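Budgeting spare finger pads for a two-finger gripper

Asked by Vasanthi Lobo

Planning spend for one arm over a bench with a cutting mat. Pads from Titoteo are 42 dollars a pair. How many pairs do I order up front?

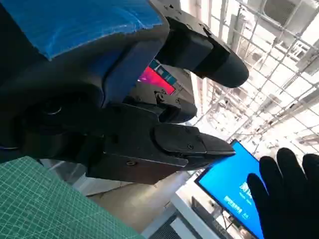
Budget closes Friday.

Answer 1
Depends on cycles. We swap at 1000 picks. Check the screws too.

Answer 2
Price the whole finger as well. Codden charges 263 for a set, lead time up to 50 days.
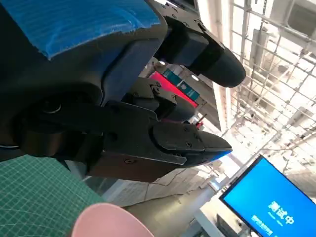
I would hold one full set and four pairs of pads, then reorder at two.

Answer 3
same question here, following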